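Kemport opens its simulated gripper kit to small shops

If you have ever wanted to try out a robot gripper before making room for one in the workshop, Kemport has something for you this May. The company has opened up Skoltham, its practice kit that runs entirely on a computer, and it comes with 44 ready-made rooms and a friendly guide to getting started.

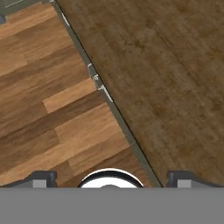 A view from behind the open gripper in Skoltham, looking down over a plank floor and a darker wooden surface. Render: Kemport

"We wanted people to make their mistakes here first, and plenty of them!" said Csenge Szilágyi, who leads the project and has clearly made a few herself. A seat costs $600 a year, with a discount of 20 percent for schools, and two people can share one seat. Sign-ups are open on the Kemport site.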